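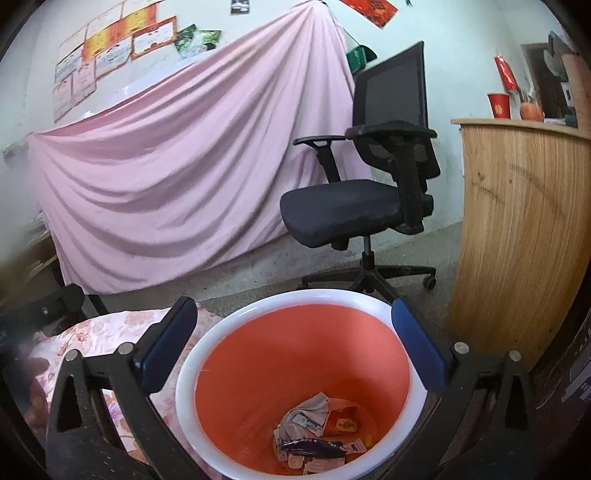
How to run a gripper demo for visitors in a home room

Quick notes, typed up July 2021 after the last Hultero open day. Fix what doesnt match your setup. Covers the hand-held gripper only, arm demo is on the Plondwood page.

What you need

Hand-held gripper, charged, plus the spare pads
Storage card, formatted
A basin, wide one, rim you can see from across the room
Light stuff to pick up: wrappers, paper packets, small cards
One box with straight sides
A bed or low table as the work surface

Step 1. Set up before anyone arrives

Get there 2 hours early. Basin on one side of the work surface, within arm's reach. Walk the route from the door to where people will stand, move whatever they'd trip on. Leave the rest of the room alone. Certificates, calendar, cups, all of it stays. Visitors came to see the thing work in a lived-in room.

Sheet over furniture is ok if the family wants it. Ask first, pin the corners properly.

Step 2. Check the jaws

Open and close them ten times, empty. Pads should meet flat. If one is twisted, loosen the bolt, straighten, tighten again. Wipe the pads. Dust kills the grip on shiny wrappers, always check this one.

Start a recording, wave the gripper over the surface, stop, play it back. Both pads in view? Good. If not, tilt the mount and do it over.

Step 3. First task, the box

Start with the box. Easy win, everyone gets what's going on. Put it on the quilt, label facing the visitors.

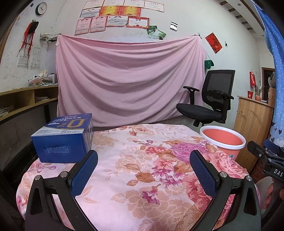

Come in from above, jaws open wider than you think. Soft bedding sinks when you press so stop a little short, close, then lift straight up. Hold it two beats. Set it down in the same spot. Slow! First-timers always rush the lowering part and the box tips over.

Step 4. Second task, the wrappers

One wrapper at a time, off the bed, into the basin. Flat ones are the hard ones. Pinch an edge, don't go for the middle. Dropped one on the floor? Leave it, keep going, pick up after you stop the recording.

Step 5. Let visitors try

4 people per group, max. Each gets one box lift and a couple of wrappers. Stand on their free-hand side and keep talking them thru it. Kids sitting down, elbows on the bed.

New recording for every person. Name it right away, Flurneck won't sort them for you later.

Step 6. Pack up

Stop recording, THEN power off. Copy the card before you leave the house. Empty the basin, fold the sheet, chairs back where they were.

Problems

Jaws stick halfway: power off, work them by hand, try again.
Box slips: pads are dirty or you're gripping too high.
Playback is dark: open the curtain, redo the test clip.

Next open day is in August, same checklist unless I update it.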